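Koneck Automation Readiness Review
Household Chores Checklist with Inspector Comments
Site: Gridwood mock bathroom and washroom area
Date of inspection: April 30, 2025
Form 2121, revision 3

Purpose

The checklist records whether the site and the work are suitable for trials of machine-performed household chores. Each item is marked Satisfactory, Needs Action or Not Ready. Items marked Not Ready must be closed before the Kolev arm is scheduled for unattended operation.

Section A. Floor and access

A1. Walking routes free of loose cables. NEEDS ACTION
Comment: A long white cable lies in loops on open floor and runs toward the power strip by the vanity. Persons can step over it. The Kolev base cannot be relied upon to do so. Route along the wall and cover.

A2. Changes in level identified. NEEDS ACTION
Comment: The slatted step platform has two tiers. Exclude it from all machine routes.

A3. Packaging removed from work zone. NEEDS ACTION
Comment: Open cartons remain beside the vanity and near the toilets. Same finding as January.
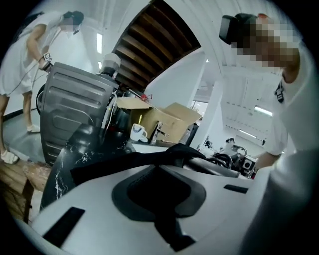
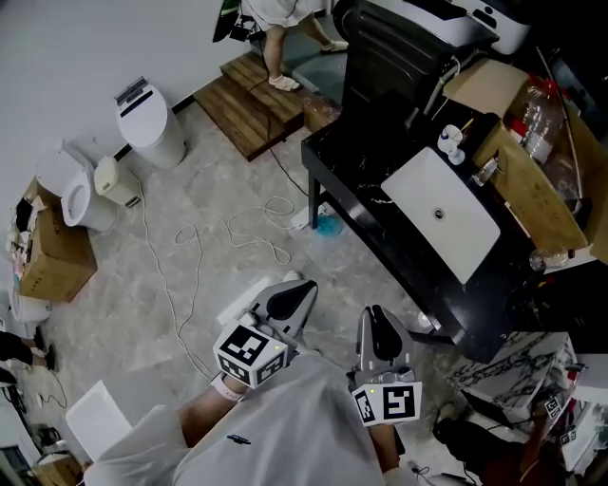
Work area during the hand-held gripper session.

Section B. Chores under review

B1. Wiping the vanity top and sink. NEEDS ACTION
Comment: Flat areas are within machine ability. Glossy black-and-white surfaces continue to cause errors in depth sensing - recheck after calibration.

B2. Moving cups and small containers. SATISFACTORY
Comment: Permitted with empty, unbreakable items only. Load limit is 600 grams.

B3. Sorting mixed boxes. NOT READY
Comment: Clear plastic remains the most difficult material for the Brornby vision unit. A person must sort.

B4. Cleaning toilets. NOT READY
Comment: Lid handling has been achieved in isolated trials. Cleaning under the rim and behind the tank has not.

Section C. Personnel

C1. Operators briefed on shared working space. SATISFACTORY
Comment: Repeat the briefing whenever the layout changes.

C2. Equipment cables secured to the operator. NEEDS ACTION
Comment: Trailing cables are to be clipped before work begins.

Overall finding

Supervised trials may continue for B1 and B2. Unattended operation is not approved for any chore.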